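Visit report: simulation practice day at Hostlow

Date of visit: Wednesday, February 28, 2024

The Hostlow site opened its simulation and test wing to outside integrators for one day, and the programme was given over almost entirely to rules: how a simulated workcell is specified, who may change it, and what a result from it may be used for. Visitors were split into groups of six. Ours was made up mainly of people who write acceptance procedures for small assembly cells. What follows covers the parts of the day that bear on our own procedures, and leaves out the morning session on procurement.

Scope of the house rules

Hostlow works to an internal document called the Pusness Rules, after the building in which the first version was written. It has 21 clauses. Nine were presented in detail and the rest were handed out on paper. The rules sit underneath the published machinery safety standards and do not replace them. The presenters repeated this several times, and the first page of the handout says it in bold type. A cell that satisfies every Pusness clause still needs its own risk assessment before anyone stands near the real one.

The clauses apply to any simulated cell whose results are quoted outside the team that built it. Scratch work is exempt, provided the word "scratch" appears in the run name. One visitor asked whether scratch results ever find their way into reports. The reply was that they had done so in December, and that the naming clause was tightened afterwards.

Scene control

Each cell is described in a single scene file held in a version store called Hivel. The file lists the fixed structure, the arms, the work surface, the workpieces and the lighting. A run is refused if the scene file has local edits that have not been checked in. Only two roles may change fixed structure, and a change to it forces all reference runs to be repeated. Workpieces may be moved by anyone within limits set in the file.

The limits were the most useful part of this section. For each loose object the file gives a permitted area and a permitted range of rotation, and start positions are drawn from those ranges with a recorded seed. An object left in one fixed spot for the whole test series is treated as a fault in the test. Our own procedure says nothing on this point and should.

The two-arm bench cell was used to show the rules in operation. The task is small-part handling with a tray on a wooden table, and the house practice is to have one arm work at a time unless the test sheet states otherwise. The other arm holds a parked pose, which is written into the scene file by joint value. Parking by eye is not allowed, on the grounds that two operators will park in two different places and the clearance figures will then disagree.

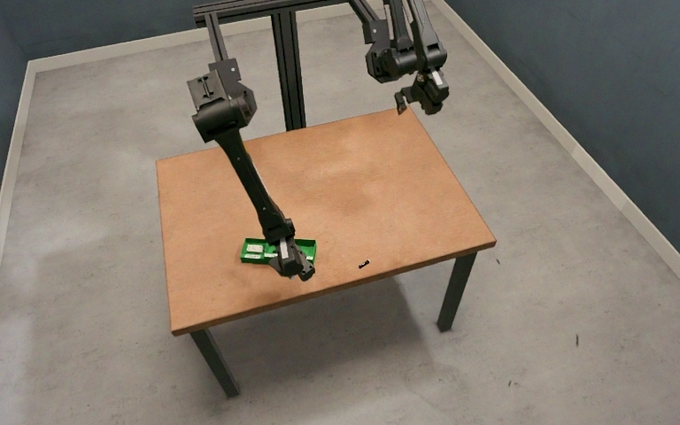
Clearance is logged continuously between every pair of links that could meet, including links of the parked arm. The log is kept even where the minimum distance is large, and a run with gaps in the log is void. Contact between an arm and the frame ends the run at once. Contact between a gripper and the tray wall does not, but it is counted and the force is recorded, and the test sheet must state a ceiling before the series begins. Setting a ceiling after seeing the results is listed as a breach.

Surface appearance is also under control. Plain, spotless surfaces are discouraged for any test that relies on camera input, and the rules ask for wear and uneven colour on table and floor. The reason given was that a vision model tuned on clean surfaces tends to report marks as parts. Small dark parts and small pale parts should both be present in the set, since they fail differently. I would have liked figures on this and none were offered.

Run counts and reporting

A reference series is 674 runs. We asked where the number came from. It was calculated for the first customer project, Matheson, from the failure rate that customer would accept, and it has been kept so that later series can be compared with earlier ones. The presenters agreed that it has no wider meaning and that a new cell should have its own calculation. The handout does not say this, and a reader could easily take the number for a requirement.

Every run is classed as complete, failed or void. Void runs are reported with their cause and are not silently repeated. If more than 20 in a series are void, the series is stopped and the cell goes back to review. Failed runs are stored with full joint data, and the reviewer must replay a sample chosen by the system. The engineer who built the cell may sit in on the review but may not choose the sample.

Reports must carry the scene file version, the seed list and the physics step size on the first page. The words "proven" and "safe" may not be used of a simulated result. "Observed in simulation" is the accepted form. This caused some grumbling in our group, mostly from those who deal with customers.

Transfer to hardware

This was the weakest session. The rules call for a matched set of hardware runs before any simulated figure is used in a quotation, but they do not say how closely the two sets must agree. At present the decision is left to the reviewer. Friction at the fingertips was named as the largest source of difference, followed by cable drag, which the bench cell does not model. A draft clause on agreement limits exists and was not shown to visitors.

The afternoon tour of the hardware hall was short. Entry was by badge, eye protection was worn throughout, and the cells were stopped while visitors were inside the marked area. Stop buttons were tested in front of us and the test was written in the log by hand. Questions on speed limits for shared workspaces were referred to the site safety office, and I have asked for the answer in writing.

Points for our own procedures

Add permitted ranges and recorded seeds for all loose parts.
Define parked poses by joint value.
Require contact force ceilings to be fixed before a series starts.
Report void runs separately, with causes.
Do not adopt the 674 figure. Calculate a count for each cell.

The handout is in the shared folder under Hostlow. Clauses 14 to 17 were printed from an older version and should be ignored until the corrected pages arrive.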